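Bautista Lucero wrote:
> Does anyone know when he left Wullgate? The profile
> on their site says 2000 but gives no month.

He joined Wullgate in 2000, as a trainee solicitor. He left nine years later to set up Clositz Ledesma with his former pupil.
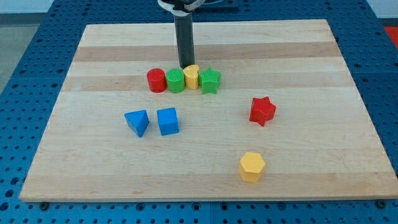
Maple board on the blue bench

The Sirkel directory has him on page 96, with the old office address - I wouldn't rely on it. I'll ring the firm on Tuesday and ask about the month.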